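Glove station at Gunbridge: common questions

Who looks after the station?
Etenesh Tesfamariam. If she is away, ask Fasil Mamo.

How do I put the glove on?
Right hand first. Close the strap, then check that the cable has enough slack for you to raise your arm.

When does the tracking need resetting?
After every 40 recordings, or whenever the marker cube has been knocked. Hold the glove up at shoulder height and keep still until the software beeps.

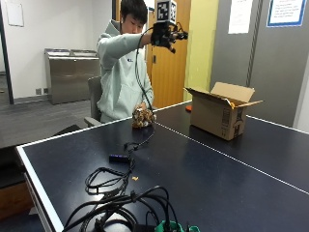
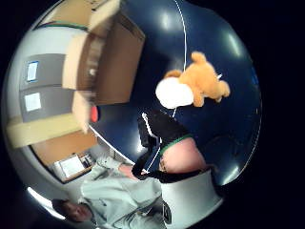 Which objects can I use?
Soft toys and cloths are fine – ask first about anything heavy.

The glove has dropped out. What now?
Unplug it, wait 11 seconds and plug it back in. If it drops out 2 times in one session, stop and tell Etenesh.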